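Brarside 家庭纪念册 使用手册
第四章 建立逝者纪念页 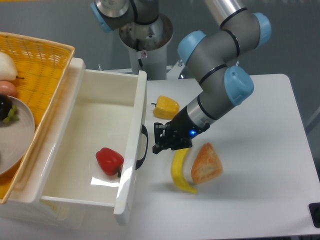
Mareike Heitmann 在读者留言里提到，她给父亲建页时先填了生卒日期，保存后才发现页面已经对全部亲友可见，而悼文还一个字没写。她建议先把可见范围设为“仅自己”，等内容齐了再放开。本章的步骤已按这个顺序重新排列。

4.1 开始之前

请准备好逝者的姓名（含曾用名）、生卒日期，以及至少一段可以放在页首的文字。文字可以很短，以后随时能改。如果家里有几个人一起整理，先商定由谁担任页面管理人。每个纪念页只能有一位管理人，其他人以“共同撰写人”身份加入，最多 9 位。

4.2 建立页面

1. 登录后点击右上角“新建”，选择“纪念页”。
2. 在“可见范围”中选择“仅自己”。
3. 填写姓名。曾用名、乳名填在“别名”一栏，亲友用这些名字也能搜到。
4. 填写生卒日期。只知道年份时，月和日留空，不要填 1 月 1 日代替，否则系统会在那一天发出周年提醒。
5. 按农历记日子的家庭，勾选“按农历提醒”。页面上仍显示公历日期，提醒则每年自动换算。
6. 点击“保存草稿”。

注意：卒日保存后，管理人可以修改，共同撰写人不能修改。

4.3 撰写悼文

1. 打开草稿，点击“正文”。
2. 直接输入，或从文件导入。导入时只保留文字和分段，字体、颜色会丢失。
3. 正文上限为 2,000 字。超出部分请放入“回忆”栏，每篇回忆上限 700 字，篇数不限。
4. 每篇回忆须填写署名。可以只写称呼，例如“大女儿”“老邻居”。
5. 点击“预览”，检查分段和错字。

正文每隔一分钟自动保存一次。断网时写下的内容存在本机浏览器里，恢复连接后会询问是否上传。此时请选“上传并保留两份”，再手工合并。选“覆盖”会丢掉其他撰写人在这段时间里写的内容。

4.4 邀请亲友

1. 在“成员”页点击“发送邀请”，输入对方的邮箱或手机号。
2. 选择身份：共同撰写人，或访客。
3. 邀请链接 7 天内有效。过期后在同一处点“重发”，不必重新输入。
4. 成员加入后，把“可见范围”改为“仅受邀成员”或“公开”。

访客可以留言、点烛，不能改动正文。留言默认须经管理人审核，在“设置—留言”里可以关闭审核。公开页面不建议关闭。

小心：改为“公开”后，搜索引擎可能收录页面。之后再改回“仅自己”，搜索结果里的摘要仍会保留一段时间，本公司无法代为删除。

4.5 周年提醒

系统默认在忌日前一天发出提醒，收件人为全体成员。不愿收到的成员可以在自己的账户里单独关闭，别人看不到这项设置。

1. 打开“设置—提醒”。
2. 选择忌日、生日，或两者都选。
3. 需要另加日子（如结婚纪念日、迁葬日）时，点击“添加日期”，填入名称。
4. 选择提前天数。

举例：忌日为 11 月 12 日，提前天数设为 3，则成员在 9 日早上收到提醒。清明、中元两个节令不在此列，请在“节令”一项中勾选。

4.6 移交管理人

管理人年事已高或不便操作时，可以把页面移交给一位共同撰写人。

1. 在“成员”页选中接收人，点击“移交”。
2. 双方各自输入登录密码确认。
3. 移交完成后，原管理人自动转为共同撰写人。

管理人本人已去世而未及移交的，请由直系亲属填写附录 B 的申请表，连同证明文件一并寄给 Brinkmann 服务部。审核大约需要两周，其间页面照常可见，但不能修改。

4.7 从 Kunditz 旧版导入

旧版页面只能导入正文和留言，点烛记录不能导入。请先在旧版中选择“导出全部”，再到新版“新建—导入”中选取该文件。导入后的留言一律标为“待审核”，须逐条或成批通过后才会显示。

印制纸本纪念册的方法见第五章。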